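April, notebook page 12, bathroom bench

Picking this up after lunch because my morning notes were three arrows and the word "cup" underlined twice. Syafiqah, if you're reading this for the write-up, please use this page and throw the other one away!

So the task we drew for the Warnora challenge is the bathroom one. Danai and Lauri's team got kitchen, lucky things, and they keep coming by to tell us how nicely bowls behave. Ours is "tidy the vanity," and the rules sheet from Tetgate gives us 11 objects to deal with, any order, and points come off if something ends up in the sink that shouldn't be there. Something ending up in the sink is pretty much our specialty so far.

What I wanted out of today:

- cup from the counter to over the basin, tip it, bring it back
- toothbrushes (both kinds, the skinny ones are the problem)
- a reach check on the back edge of the counter, behind the faucet
- find out why the wrist stops early when we come in from the left

I got the first one and about half of the last one. Toothbrushes are tomorrow's misery.

**Cup**

Started with the old grasp, fingers coming in level from the side, halfway up the cup. Three tries, and the cup turned in the fingers every time. It's a smooth cup and it's wider at the rim than I keep assuming, so when you squeeze low it wants to ride up and spin. Trinidad said to try coming down from above and I said no, the faucet's in the way, and then I spent 30 minutes proving myself wrong. Coming down from above works fine if you swing out over the front of the basin first and only then go back toward the drain. The faucet is only a problem if you take the short route, and of course the short route is the one I'd programmed.

Also slowed the whole approach down. Speed setting is now 520 on the shared config, and PLEASE leave it there until we've done the toothbrushes. Somebody (me) had it a lot higher last week and we were chasing wobble that was just the arm being in a hurry.
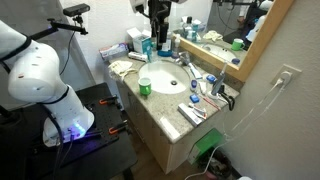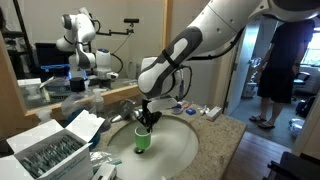
I've changed my mind about clutter, by the way. My first plan was to strip the counter down to the cup and nothing else, get that perfect, then add things back one at a time. Severyn argued that we'd just be training ourselves to be good at a counter that doesn't exist on the day, and he's right, annoyingly. Put everything out from the start. If the elbow is going to bump a tube of toothpaste I'd much rather find out now than in front of the judges. We did bump one, twice, same tube both times. I moved the waypoint up a little and haven't touched it since.

The mirror is still on my worry list. The detector found a second cup again this afternoon, nice and confident about it too, sitting somewhere inside the wall. Syafiqah's patch throws away anything that lands behind the mirror plane and that fixed most of it, but if the depth estimate is off by a bit the ghost cup sneaks forward and suddenly it's "on" the back edge of the counter. Ideas so far:

1. Tighten the cutoff and accept that we lose a strip along the wall (bad, half our small stuff lives back there).
2. Compare two views and only believe an object if both agree. Slower, but I like it.
3. Hang a towel over the mirror. Checked with Ms. Sutanto, who runs the rules side for the school teams, and no, we can't hang a towel over the mirror.

Going with 2 unless someone talks me out of it. Lauri has some code for the two-view check from last term and said we can borrow it if we clean up his comments, some of which are in Finnish and some of which I suspect are swearing.

**The wrist thing**

Coming in from the left, the last joint hits its soft limit before the fingers are pointing straight down. I'd blamed the hardware for this all week. Trinidad sat with me and we went through the joint numbers one at a time, and the limit in our file is tighter than the one in the Jinmont starter kit. So at some point one of us typed in a smaller number, and there's no note saying why. I don't want to just open it back up without knowing, in case it was there to keep the cable from winding around itself. Danai thinks it might date from the early tests in the other room when we had the arm mounted the other way around, which would make it pure leftovers.

Plan: open it by a tiny amount, run the left approach by hand at crawl speed, someone with a thumb on the stop button the whole time, watch the cable. If the cable's happy, open it a little more. Do NOT do this alone. Syafiqah has said she'll be stop-button person if I bring snacks, and I've agreed to the terms.

**Things I noticed and will forget otherwise**

- Tipping the cup: we rotate and then come straight back up, and the pause at the bottom is too short. Add a beat. The rules say the cup has to be "emptied," and I bet a judge will want to see it held there for a moment.
- Releasing is worse than grasping. The fingers open evenly but the cup goes down slightly tilted and rocks. Try setting it down a hair lower before opening.
- Granite pattern messes with the small-object finder. The speckles keep getting boxed as "item." Severyn wants to raise the minimum size, but then I think we lose the caps and the little containers. Needs a proper test, with numbers, by someone more patient than me.
- Logging drops out if you start a run before the view has loaded. Wait for it. I lost a whole good run this way and I'm still sour about it.
- Battery in the controller pad is dying. New ones are in the drawer under the printer.

For tomorrow: toothbrushes first while we're fresh, electric one last — it's the fat easy one and I'd like to end on something cheerful. Trinidad is rewriting the pinch grasp tonight so the fingertips meet right at the counter surface. I told her the handle with the red on it slides more than the white one, and she wants to see that for herself before she believes it, fair enough.

Left the config saved as cup_from_above_2. The one called cup_final is the old one and it's wrong. I'll rename it when I'm back in.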